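Skalivine open day, anyone else go?
Forum index > Shop talk > Robots and automation

lcoppens_88
Posted 26/10/2018
Got back an hour ago, writing this fast before I forget it all. Took the Warley bus, 14 of us on it. Main thing was the PC cell, robot doing assembly work on an open desktop tower.
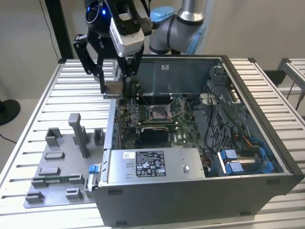
Queue was long but worth it. Lady running the demo (Vasanthi Dissanayake, super patient) took questions the whole time. Said they've been on this one cell since September. Asked her about cycle time, she laughed. So, slow. Still liked it way more than the palletizer next door.

torquemonkey
Slow how? Seconds? Minutes?

lcoppens_88
Minutes. Didn't time it sorry

greybeard_leo
Saw the same demo. Nice arm, but come on. Case on its side, panel off, a circuit board waiting in its slot on a printed plate. Any kid with a screwdriver beats that. Show me it picking out of a messy bin and I'll clap.

pmunshi
disagree. fixtures are how real lines work, we have 329 of the things on our floor and nobody calls it cheating. two finger gripper on parts that small is not easy either

greybeard_leo
Your line makes the same part all day. They were pitching this for repair work. Old PCs, all differnt. You going to print a new plate for every model?

pmunshi
ok fair on repair. didnt hear that part of the pitch, I was in the Kukholm talk

torquemonkey
Was the CPU socket empty in the pic? Looks like the lever's up. Did it put a chip in while you were there?

lcoppens_88
Yeah empty, lever up. Never saw a chip go in, got moved along after 11 minutes. Shahnaz from our shop stayed longer, will ask her

shahnaz_k
Hi, asked and answering. No chip while I stood there either. Vasanthi said memory and CPU are the next steps, they want the force limits right first. Makes sense to me, those pins bend if you look at them wrong.

greybeard_leo
So it's a demo of a demo.

shahnaz_k
It's an open day Leo, they let us in the lab for free. The Biswas one was 114 bucks and we got a slide show

torquemonkey
lol true. Are they doing another? Missed the sign up for this one

lcoppens_88
Spring I think, no date yet. Will post the link when I get teh email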